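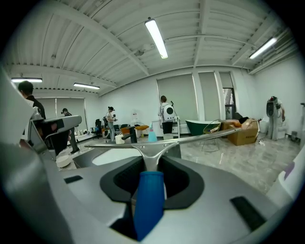 Kusdale Wych Elm Seed Collection: questions from collectors and landowners

Annelore Ostermann, September

What does the collection hold?
Seed lots and grafted material from wych elm (Ulmus glabra) growing in the Kusdale valley and its side valleys. At the last stocktake it held 2,602 accessions from 166 mother trees. An accession is the seed taken from one tree on one visit, so a tree visited in several years appears more than once.

Why are the lots kept separate by mother tree?
Bulked seed cannot be unbulked. With separate lots we can balance the contribution of each tree when a planting mixture is made up, and we can withdraw a single lot if its parentage is later found to be wrong. Landowners who have their own bulked seed may sow it on their own ground, but we do not accept it.

How far apart must the sampled trees be?
At least 25 metres, measured trunk to trunk. Wych elm rarely suckers, but neighbouring trees are often siblings. In narrow gills where the spacing cannot be met, take one tree only and record the others as present.

When is seed ready?
Usually from late May, when the wing has turned from green to pale brown and the fruit comes away with a light pull. Upland trees at Gotosdale run later than those on the valley floor. Empty fruits drop first. Cut a small sample across the seed cavity before collecting; if most are hollow, leave the tree for another year.

How should fruits be stored before they reach the store?
In paper or cotton bags, spread thinly, out of direct sun. Do not use sealed plastic. Deliveries are taken on Tuesday mornings during the collecting season. Seed held over the weekend should be turned once a day.

Is the seed dried?
Yes. Lots are dried slowly to 8 per cent moisture content, packed in foil and frozen. Wych elm tolerates drying, but viability falls quickly if the lot is left at room temperature afterwards. Germination is tested on entry and again at intervals set by the first result.

Do you sample trees with dutch elm disease?
Not for grafts. Seed may be taken from a tree with crown symptoms if the sampled branches are sound, and the lot is flagged. Tools are cleaned between trees in every case — including trees that look healthy.

What is the Reuter block?
A clonal block of grafted trees planted on the Reuter farm as a second copy of the oldest valley trees. It is not a resistance trial. Survival in the block should not be read as evidence that a clone is resistant, as exposure to the beetles has been uneven.

What is Fidine?
The database in which lots, locations and test results are recorded. Collectors receive a read-only login. Corrections to a grid reference go through the seed store, with the accession number quoted. Exact positions of veteran trees are withheld from public exports.

Can I have seed for planting?
Small quantities are released where a lot exceeds its reserve. Give the site altitude, soil type and nearest existing elm. Requests for sites outside the catchment are normally declined, although research requests are considered separately.

Are leaf samples still needed?
Only from trees without a genotype in Fidine. Send two young leaves per tree, in silica gel, labelled with the tree number in pencil.

Contact: the seed store, Kusdale | Text © Kusdale Wych Elm Seed Collection | Back to top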